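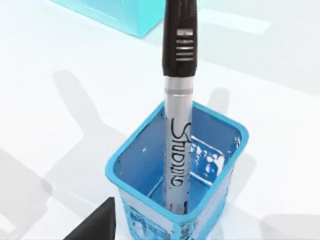

By Bonifacio Moya, gripper trials, Chidiac
Updated in March

Gripper comparison: frequently asked questions

Which grippers are being compared?
Two parallel-jaw models, the Stolleck and the Flestoson. Both are run on the same simulated arm with the same controller, called Joltulbridge.

What is the task?
Pen in cup. The arm picks up a Sharpie marker from the table and puts it in a square blue pen cup. A run passes if the marker is upright in the cup at the end and the cup has not tipped over.

Is any of this done on real hardware?
Not yet. All the results so far come from the simulator. We plan to repeat the task on a bench arm once both sets of fingers have been fitted and checked.

How many runs were there?
We set up 900 and kept 631. The rest were dropped because of a fault in the way the start positions were logged. It affected both grippers.

Which one is better?
The Stolleck drops the marker less often. The Flestoson has slimmer fingers and knocks the cup less when it comes in low. If your containers are light, I would try the Flestoson first.

Why use a marker and not a plain cylinder?
The cap and the barrel are different shapes, and a grip across the join between them tends to slip. We wanted that in the test.

Does camera position matter?
Yes. We tried 4 positions. A close view looking down into the cup gave the fewest misses. From the side, the front wall of the cup hides the lower end of the marker.

Can I change the grip force?
Yes, in the controller settings. The default is 40 per cent of maximum for both grippers. Save the file and reload the arm before the next run, or the old value stays in use.

Can I have the run files?
Ask through the contact form and say which gripper you want.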